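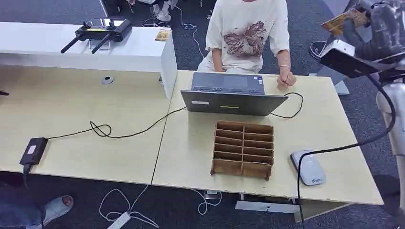 **How often does the hand need a re-zero?**

Every 300 cycles, and after any change of fingertip. Run the Olley zero routine with the hand open and nothing in it. The routine takes 8 minutes.

**What does fault 2732 mean?**

A finger stopped short of its commanded angle. Open the hand, check the linkages for debris, and clear the fault from the laptop. If it returns, log it and stop the cell.

**Can the plastic cover be reused?**

One cover per shift. Replace it sooner if it is torn or has worked its way up into the wrist joint.

**What grip is used for flat cards?**

Profile 34 in the Ultberg library. Do not raise the force limit to cure slipping; clean the fingertips first.

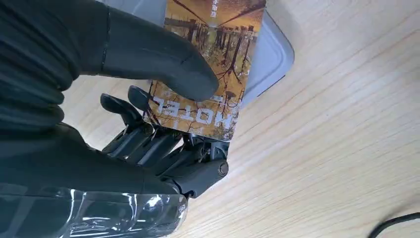

*Card grip: one finger on the face, fingertips behind.*

**Who approves changes to a profile?**

Zyanya Carrillo, Brendport. Send the old and new values together. Profiles saved before February need converting before they will load.

Last revised March 16, 2020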